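4.2 Lighting habits in shared hallways and landings

The second theme to come out of the interviews was the use of light in the parts of the home that people pass through but do not sit in. Householders in Traltthorpe spoke about these spaces less readily than about kitchens and living rooms, and in several cases the subject came up only when the interviewer asked about the route taken to bed. The answers were nevertheless among the most detailed in the study.

Of the 11 households interviewed, nine left at least one light on in a hallway or landing for part of the night. The reasons varied. Parents of young children mentioned trips to the bathroom. Two older respondents were worried about falling. One man living alone said that he had always done it and that his mother had done it before him. Cost was rarely the first thing mentioned, although all of the households had received a higher winter bill than in the year before.

Earlier work by Lenihan and Marsden on rented housing found that tenants tended to leave hallway lights on when the switch was placed at one end only. Our interviews agree with this in part. In the older terraces off Costello Street, the landing is usually controlled by one switch at the foot of the stairs and another at the top, but respondents often said that only one of the pair was used. In the newer flats the hallway has a single switch beside the front door, and people going to bed have to walk back in the dark after turning it off. Most of them left it on instead, or used the light from an open bedroom door.

Figure 3. Door and light switch in an interior with low light. 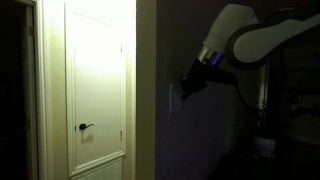 The use of borrowed light of this kind was more common than we had expected. Respondents described leaving a bathroom light on with the door pulled nearly shut, or keeping a lamp lit in a spare room. These arrangements had usually been settled by trial over some months, and members of the same household did not always give the same account of them. In one home the wife said that the bathroom door was left open by a hand's width, while her husband believed it was closed and that the light came from the street.

Disagreement over lights was reported in six households. It was mostly mild. A typical complaint was that one person switched off a light which another had left on for a purpose. A teenage respondent said she had stopped turning off the landing light because she was told off for it whichever way she left it. Doherty's study of heating controls describes similar small disputes over thermostats, and notes that they tend to be settled by whoever goes to bed last. The same appears to hold for lighting in our sample.

Night lights and motion sensors were less popular. Three households had tried a plug-in sensor light of the Jonda type and two had stopped using it. Both said that it came on when the cat went past. The third household kept theirs in the downstairs hall, where it was used mainly on coming home in the evening. No respondent had fitted a sensor to a ceiling light, and most of those in rented homes thought that the landlord would not allow it.

The timing of the interviews should be kept in mind here. The first round took place in July, when it is light until late and hallway lights are used for only a short part of the evening. People were asked to recall what they did in winter, and such recall is known to be uneven. The lighting diaries discussed in section 4.3 go some way towards correcting this. They contain 867 separate entries, of which around a third concern a hallway, landing or stair. The diaries also show a difference that the interviews did not, between weekday nights and Sunday nights, when the lights in these spaces were turned off earlier in most of the homes.

We are grateful to Philomena Heffernan for her comments on the coding scheme used in this section. Her suggestion that doors be coded together with lights, instead of under ventilation, was adopted before the second round.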